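Godo – Simulationszelle Küche, Konfiguration und Pflege

Zuletzt aktualisiert: August 2018

Godo ist die Küchenzelle der Simulationsumgebung Pulo. Gepflegt werden hier das Robotermodell mit zwei Armen, die Kopfkamera und die Objektbibliothek Ayala. Die Werte gelten ab Build 1326.

Einrichtung

- Szene laden, Physik anhalten, Basis auf den Nullpunkt setzen.
- Beide Arme getrennt referenzieren: zuerst den Greiferarm, dann die Hand.
- Regelrate 100 Hz. Niedrigere Werte führen beim Schließen der Finger zu Durchdringungen.
- Objekte erst nach dem Referenzieren auf Arbeitsplatte und Tisch verteilen.

Wartung

Nach jeder Änderung am Kameramodell ist die Extrinsik neu zu schreiben. Godo übernimmt sie nicht aus Pulo – der Rollwinkel bleibt sonst auf dem alten Stand.
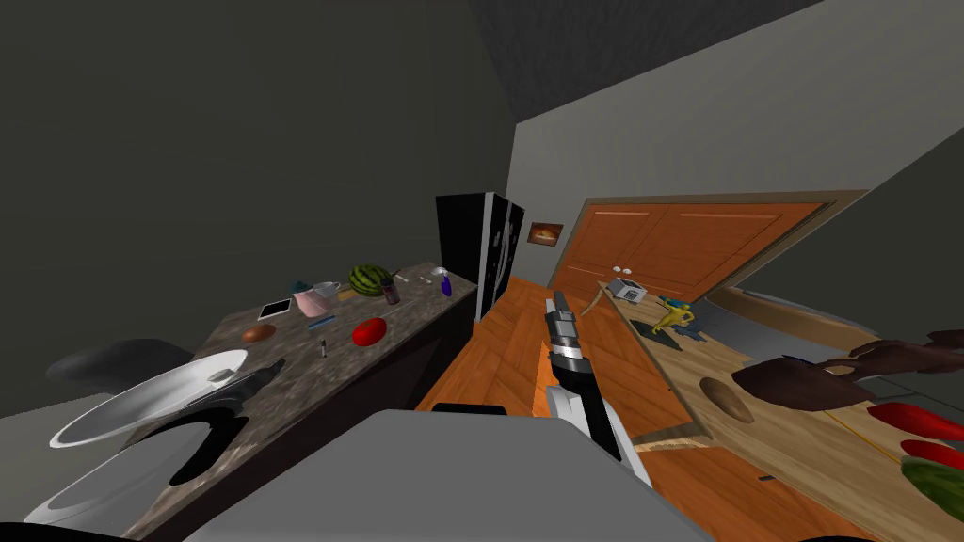 Kollisionsnetze der Finger nach jedem Export mit dem Werkzeug Stirkton prüfen. Der Prüflauf dauert fast 11 Minuten. Bei Fehler 2 den Cache löschen und das Netz neu erzeugen.

Offen: Reibwerte für längliche Objekte, Stand Mai.

2 Kommentare · 11 Mal geteilt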